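Clearing the bathroom counter

I started on the bathroom in January and finished it on 19 March 2022, mostly because I kept stopping.

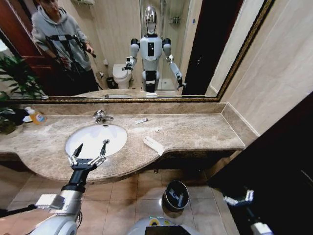 The counter was the part that bothered me most. It is long, and a long counter collects things. I had old razors, hotel shampoo, a hairbrush I don't use, and two tubes of the same cream, both open. I put all of it in a box in the hall and only brought back what I went looking for during the week. Most of the box went in the trash.

The soap stayed, and so did the plant. Dalia Kütt gave me the plant when she moved out of the building on Tesura Street, and I had it in the bedroom for a while. It does better near the sink. I water it when I brush my teeth if the soil feels dry.

Marble needs some care. I used to wipe it with vinegar until Mitiku Hailu told me that acid dulls the polish. Now I use dish soap and warm water, then a dry towel. For the mirror I use a damp cloth, and an old toothbrush for the pattern in the frame, where the dust sits.

I still need a hook for the second towel. The one I wanted was 161 at the store and I am not paying that for a hook. I'll look again next month.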